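Vemerar Planner 3: three weeks in, would I pay for it?

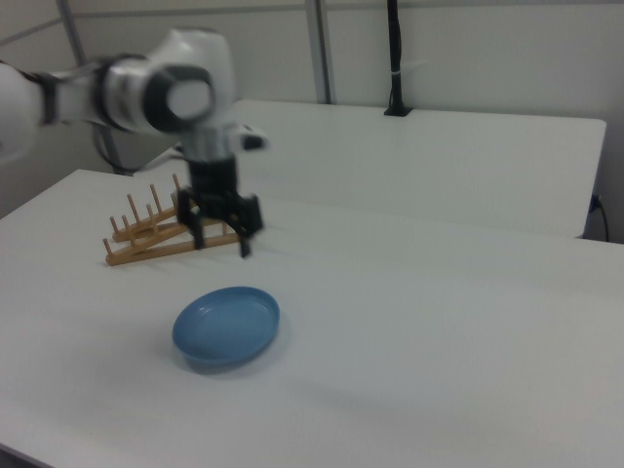

Open gripper over the dish rack, blue plate still on the table.

I've been running Vemerar's motion planner on our plate-racking job since August and I like it far more than I expected to! You give it a goal, it hands back a path, and the path mostly looks like something a sensible person would choose (our old planner loved a scenic route past the elbow limit).

Planning is quick. Over 400 test queries the median was 31 milliseconds, and the replay viewer is a joy – drag the slider back, click a waypoint, see which collision check was the tight one. Neema Simiyu had it talking to our controller before lunch.

Now the grumbles. Thin pegs are a pain. At the default voxel size they melt into one solid lump and the planner swears there's no way in, so you have to shrink the voxels by hand and then everything slows down. The error messages are dreadful too: "goal invalid", thanks very much. And the log stops at 2000 lines without telling you.

Support was lovely about the log, less so about the voxels. We've renewed anyway. Four stars, and I'd give the viewer five.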